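O quarto da Elin

Elin Lewis limpava quartos havia muitos anos quando a Warneo mandou o aparelho. O Beat Fuchs, da gerência, falou em 2000 quartos por mês - sem suor, sem atestado.

- Vai sobrar gente pra sorrir na recepção - disse ele.

Elin não sorriu. Encostou-se no batente e esperou.

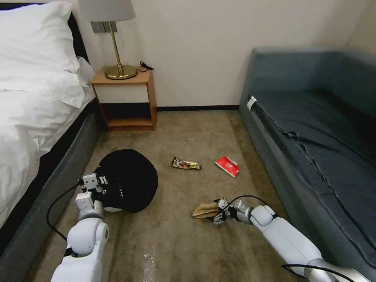 Ela fazia um quarto daqueles enquanto pensava na conta de luz. O aparelho pensava no quê? Uma das mãos brancas tinha o saco de papel amassado, a outra encostava no boné preto, e no meio do carpete o papel do chocolate continuava à espera. O saco era lixo. O boné era de um hóspede que telefonaria furioso. Quem ia explicar a diferença?

- Está aprendendo - disse Beat.

- Eu aprendi em dois dias - disse Elin. - E ninguém bateu palma.

Ele olhou o relógio. Ela foi buscar o aspirador e o deixou no corredor, perto da porta.

Contos recentes
A balança de Jarman
Berwyn Morris não atende
Mil parafusos
Janeiro na lavanderia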